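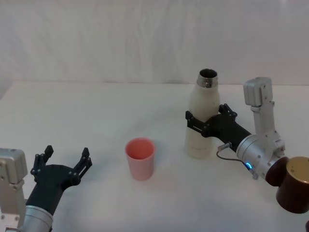 Nikau Prendergast wrote:

> Before I sign anything for the second pair of arms I want to know
> what we are really paying for. The Dranar quote has one line for
> hardware and one line for "integration" and no detail under either.
> Can we get by with one two-arm station until June and put the money
> into spare fingers and a better table? Also, who is paying for the
> gripper service, us or Stovthorpe?

Nikau,

I went back through the quote and the emails behind it. Answers in the order you asked.

The integration line covers mounting, cable routing, a first calibration and two days of somebody on site. It does not cover the backdrop, the lighting or the tabletop. We paid for all of that ourselves on the first station and I expect we will again. I asked Dranar to split the line and they said they would, but I have nothing in writing yet.

On waiting until June: we can, but the schedule gets tight. The pouring tasks need both arms, one for the bottle and one for the cup, so a single station means one task at a time. Changing over from pouring to the fabric work takes most of a morning once you count recalibrating. If we stay with one station I would drop the fabric work from the plan completely and tell Brasutex now. They have been patient but they are holding samples for us.

Spare fingers are cheap next to everything else. The linkage sets come to 60 each if we order them with the arms and more if we order later. I would like four sets on the shelf whichever way this goes. Please do not let these get cut to make the total look better. We lost nine working days last year waiting for one finger.

Gripper service is ours. Stovthorpe pays for the arms and the controllers under the lease and stops at the wrist flange. Section 4 of the lease, second paragraph. I read it the other way at first too.

What I have for the small items:

Linkage sets, four: 240
Replacement cables and clips: 722
Tabletop, white, cut to size: 410
Backdrop fabric and rail: 185
Cups, bottles and other props: 40

That is 1597 before shipping. The cable figure looks high and it is. The cable runs along the outside of the arm between the gripper and the wrist, and it takes a knock when two arms work close together over the same cup. I priced the heavier jacket. If you want the lighter one, take 300 off, but then order double.

The yearly service contract is 3193 for one station. I asked for a price on two and was told there is "some flexibility," without a number. I would not sign for two until we have the number.

The props line is only for tumblers and bottles we can buy again in the same size and color. Please don't let people bring things in from the kitchen. We had to throw out a batch of trials in the spring when a cup went missing and the new one was narrower at the base.

One thing I can't answer is the financing. Audrey-Anne Thibodeau has the Desjardins paperwork and I have not seen the rate. If it is a fixed rate I would lean toward ordering the second station now. If it isn't, I would wait, and buy the fingers, the cables and the table this month.

Floor space is fine. The second station fits against the north wall if the shelving moves, but we need one more circuit there. I have not priced the circuit. Does anyone on the list have the name of the electrician from last time?

I need a yes or no on the linkage sets first. The rest can wait for the split quote.

Previous message | Next message | Thread | Date | Author | List home

Messages posted 24 Oct 2021. Copyright remains with the individual posters. Contact the list owner | Back to top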